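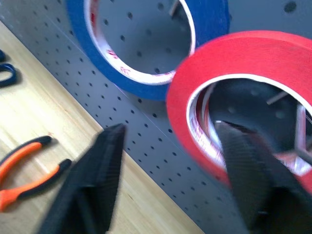
Does hanging tools and tape on a pegboard keep a bench tidy?

It keeps the things on the board off the bench for as long as people put them back, and the board has very little say in that.

Shop Practice, Unit 3: Wall Storage and Small Supplies
Handout to go with the July session. Instructor: Liv Wikström

Why this unit exists

Most books on setting up a workshop give pegboard a chapter to itself, with a photograph of a perfect wall. I have taught in shops with walls like that and in shops where everything lived in two drawers, and I could not tell you from the work coming out which was which. So please read this handout as a set of claims to be tested. Bring your own bench in mind.

Claim 1: If you can see it, you will use it

Partly true. A roll of tape on a hook gets picked up more than a roll in a drawer. But picking up and putting back are separate habits, and the second is the weak one. Pliers are the usual offender. You use them for a moment, set them on the wood, and they stay there until someone needs the space. Having a place on the wall for them did not change that at the Ullholm shop, where the hooks were good and the bench was still covered by 4 p.m.

What does seem to help is distance. A hook you can reach without moving your feet gets used. One that needs a step gets used when the teacher is looking.

Claim 2: Outlines and labels keep order

Painted outlines look wonderful on the first day. They also freeze the board. Move one tool and you have a hammer hanging inside the shape of a square, which is worse than having no shape at all. The Vorkow guide you were given last term recommends outlining everything. I would wait a full term before outlining anything, and even then I would use tape, which peels off.

Claim 3: One hook per roll

The tape suppliers like this one. The trouble is that a short single hook lets a roll swing and tip, and a roll put back in a hurry ends up half on its neighbor. Two answers are in use:

A dowel or long rod carrying several rolls side by side. Neat, but the roll you want is always behind another one.

A single hook with an upturned end for each roll. Takes more wall. Each roll can be grabbed alone.

I prefer the second for the rolls used daily and the first for spares. Oprea, who ran the finishing bench before me, preferred a shelf, and his shelf was fine.

A note on tape, because people mix them up

Masking tape and painter's tape come off the same kind of cardboard core and get treated as one product. They are sold for different jobs. General masking tape tends to hold harder and is meant to come off soon. Painter's tape is usually made to release more cleanly and can often stay on longer. Color is a poor guide. Plenty of people will tell you blue means one thing and red another, and across brands it simply doesn't. Read the inside of the core, where many makers print the name or grade, and if the core is blank, try a strip on scrap first.

Sun and dust both matter more than the hook. An open roll on a wall collects grit on its edges, and the grit travels to the paint line. If your board is next to the sander, no arrangement of hooks will fix this. Put the good rolls in a lidded box and leave one working roll out.

Metal or hardboard?

Metal panels cost more and the holes keep their shape. Hardboard holes wear oval and the hooks begin to drop out when you lift a tool. That is a real difference. The claims about "systems", where each hook fits only the maker's own panel, deserve more suspicion. Ruvuvix sells a kit with 28 hooks for its own panels. We bought it, and the hooks we reach for most are three plain ones. The rest are in a coffee can.

Before buying any panel, check hole diameter, hole spacing and whether there is a gap behind it. A panel screwed flat to a wall will not take a hook at all - I have watched a grown class discover this together.

The budget question

Our last wall came to 467 dollars with fasteners. For the same money we could have replaced every dull blade in the room. I am not certain we chose well.

Exercise for next time

Take the bench you use most. Leave it exactly as it is and work at it for 90 minutes. Each time you put something down, note where it landed and where it was supposed to go. Do not tidy up as you go, and do not do this right after cleaning.

Then move only the items that landed in the wrong place more than once. Put each one as close as you can to where your hand left it, even if that spoils the look of the wall. Work another 90 minutes and make the same notes.

Bring both sheets. If the second is no better than the first, bring it anyway and don't fix it up.

Reading: the storage chapter in the Vorkow guide, skipping the part on outlines unless you want something to argue with.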